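홈 | 사업 현황 | 자료실 | 공지

Sturnine 지원사업 중간보고: 리필 용기 회수 체계
5월 | Stukon 사업운영팀

1. 개요
본 보고는 Bundden 지구에서 운영 중인 세제 리필 용기 회수 사업의 진행 상황을 다룬다. 당기 과업은 회수 거점 운영, 세척 공정 위탁, 재고 대장 전산화이다.

2. 회수 실적
당기 배포 용기는 600개, 회수 용기는 400개이다. 미회수분은 대부분 공동주택 거점에 배정된 물량으로, 수거함 위치가 출입 동선에서 벗어나 있다는 의견이 접수되었다. 관리사무소와 이전 설치를 협의 중이며 설치비는 기존 예산의 시설 항목에서 집행한다.

3. 세척 및 검사
세척은 Palma에 위탁하였다. 건조 공정의 대기 시간이 계획보다 길어 출고가 2회 지연되었다. 건조대 배치를 변경한 뒤 1회 처리 시간을 90분으로 조정하였으며, 변경된 작업 기준서는 별첨으로 제출한다. 마개 패킹의 마모 판정 기준은 아직 확정되지 않았다. 현행 기준은 육안 판정에 의존하므로 검사자 간 편차가 발생한다.

4. 대장 전산화
수기 대장의 입력은 완료하였다. 거점별 코드가 중복된 항목은 별도 목록으로 분리하고 원장과 대조하고 있다.
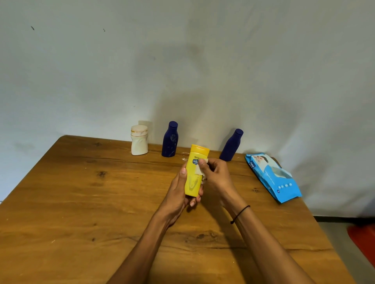
나무 탁자 위에서 노란색 플라스틱 병을 손에 든 모습 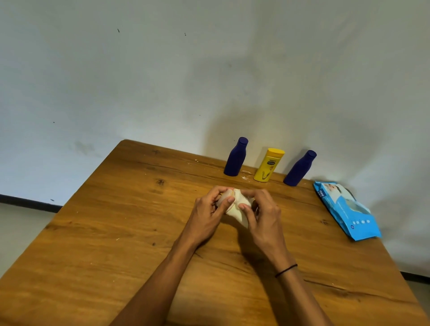
흰 벽 앞 나무 탁자와 용기들

5. 예산 및 차기 계획
운반비는 계획 대비 초과 집행되었고 홍보비는 미집행 잔액이 있다. 두 항목 간 전용 승인을 요청한다. 차기에는 수거함 이전, 마모 판정용 게이지 도입, 거점 코드 정비를 시행한다. 게이지 규격은 Palma와 협의한 후 구매 요청서에 첨부할 예정이다.

관련 자료
- 회수 거점 운영 지침 개정안
- Bundden 지구 수거함 설치 현황
- 위탁 세척 작업 기준서
- 예산 전용 신청 절차 안내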